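Larnbridge Teleoperation Group
Minutes of the fortnightly meeting, 28 March 2019

Chair: Kirsty Guthrie. Apologies: Ren, whose apology arrived after Ren did.

1. Previous minutes
Accepted, with the spelling of "teleoperation" corrected in four places and left alone in a fifth.

2. Demonstration count
The Fustalis contract asks for 400 usable demonstrations of tabletop tasks. We have 169. Kirsty noted that this is more than last time and invited the meeting to feel good about it for a moment.

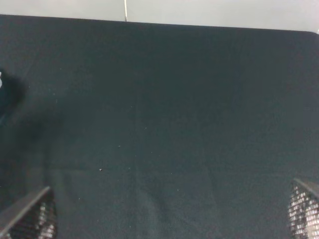 A further 29 were struck off in review. Most were operator hesitation: the arm hovers, thinks about its life, and then moves. The policy learns hesitation beautifully, so these can't go in. Operators are to decide where they're going before they pick up the controller. Pauses for a scratch or a sip of tea mean the take starts again.

3. Approach angle
Discussion was long and at one point involved a salad fork. Toridura's guide says to come down vertically on soft items, and half of our operators prefer to come in at a slant.

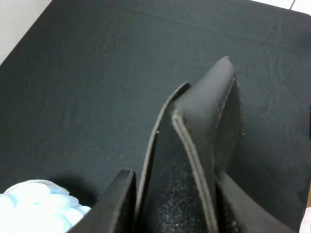
Kirsty asked that operators drive from the wrist view for the last part of an approach and ignore the overhead monitor, however comforting it is. The trouble is parallax, and habit. With the mesh pouf down in the bottom left corner, almost touching a finger, it is very tempting to swing across and grab. Agreed: back off, re-centre, then descend. Slower, but the recordings will at least agree with one another.

4. Hand guiding versus remote
Hand guiding gives smoother paths. It also gives us the operator's forearm in every second recording, and the model has begun to treat sleeves as a landmark. Remote control stays the default. Hand guiding is allowed for wrist rotations only, sleeves rolled up.

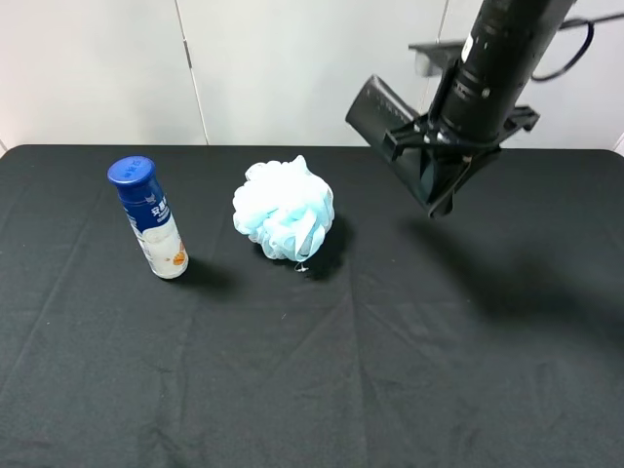
The leader arm's elbow joint is still stiff past halfway. A new bearing was ordered in October and is understood to be enjoying its travels. Until it turns up, sessions are capped at 11 takes per operator, a limit greeted with more cheer than the chair thought proper.

5. Speed on the return move
The chair proposed a speed limit on the trip back to home position, where operators tend to floor it.
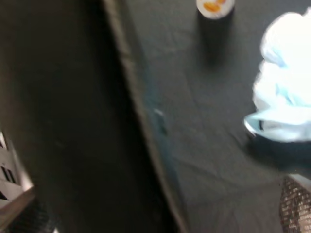

Ren objected that a limit would only shift the rushing to the grasp, where it does real harm, and that people hurry home because the take doesn't end until they get there. Could we stop recording at release instead? Kirsty said the contract wants the full cycle. Ren asked whether anyone at Fustalis had ever watched a full cycle. Left on the table. A soft limit will be tried for a fortnight and reviewed, colour-coded warning light optional.

6. Other business
The controller batteries are to go back on the charger. This item has been carried forward from every meeting on record and is carried forward again.

Action: Kirsty to write to Toridura about the approach angle. Ren to chase the bearing.

Meeting closed when the room was needed.

We use cookies to remember your preferences and improve this site. By continuing to browse you agree to our cookie policy. Accept | Manage settings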